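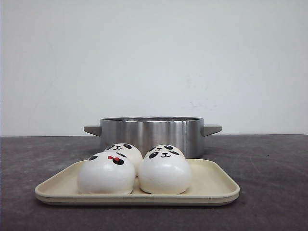

The woman who takes the adjectives out of dinner

Celeste Insaurralde has edited 2535 recipes and would like to apologize for a few of them. The worst, she says, was a lemon cake in her first year at Olivares, printed with the sugar in the ingredient list and nowhere in the method.

"People made it," she says. "I got 40 letters. Most of them were polite. One man said he'd served it to his in-laws and it had gone over fine, and I still think about that family."

She is 69 and still works four mornings a week at the kitchen table, with a pencil she sharpens using a paring knife. I ask if that's good for the knife. She says it's terrible for the knife.

Her job is one most cooks don't know exists. A chef hands over a page that says "sweat the onions, you know how it goes," and she turns it into something a tired person can follow at seven in the evening with a child asking about volcanoes. She has no training as a chef and considers this her main qualification. "If I can wreck it, it isn't finished."

Her feelings about adjectives are strong. Out go "luscious," "humble," and anything that has been "kissed" by anything else. She once returned a manuscript to Casimiro Prieto, whose grill book she otherwise admires, with a note asking who was kissing the lamb and whether they had washed their hands.

Prieto remembers the note. "I was furious for a week," he tells me by phone. "Then I read the chapter out loud to my brother and had to stop." He has since hired her for two more books, and has never won an argument about salt.

Salt is where she gets heated. "Salt to taste" she calls a writer leaving the building. How would you know what it should taste like? You've never made it! She wants a quantity, then permission to ignore it. The same goes for "a medium onion." She keeps a drawing of one taped inside a cupboard door, life-size, and has lost at least one friend over it.

Cooking times are worse, in her view, and onions are worst of all. Every cookbook she inherits claims they will brown in ten minutes. "I have stood there," she says. "I have stood there with the radio on through an entire program about canals."

What about the other end of the business, the apps? She did a stint with Clonero, which sends recipes to your phone one step at a time, and she speaks of it the way some people speak of military service. The steps had to fit on a small screen. "Fold in the egg whites gently until no streaks remain" came back as "Add eggs." She lasted until September.

Still, she isn't sentimental about paper. Her mother's recipe notebook is, by her account, useless: a list of nouns, with one page reading only "as for Aunt's, but less." She tried for years to work out the dish. She now suspects it was soup.

Her current project is a book on steamed and boiled dough by Ravindran Thevar, who writes, she says, like a man being charged by the word. His first draft of the basic bun ran to five lines. Hers runs to a page and a half, with a whole paragraph on when to take off the lid. They have been negotiating over that paragraph since spring.

"He says people will know when," she says. "I say, Ravindran, which people? Give me their names."

Before I go I ask what she cooks when she's on her own and off the clock. She looks slightly cornered. Eggs, mostly, and toast. She doesn't measure anything. The night before, she had made a pan of rice by pouring in water until it looked right, and it came out like paste, so she had it with hot sauce, standing up.

"Don't put that in," she says, and then, after some thought, "or put it in, but say how much sauce."

A tablespoon.

500 shares | 69 comments

Last updated: September, 8:40 a.m.

Related
Wenceslao Riquelme on forty kinds of vinegar and one marriage
Your measuring cups disagree with each other
Joaquín Tapia closes his lunch counter, reopens it, closes it again
What the dishwasher is doing to your good knives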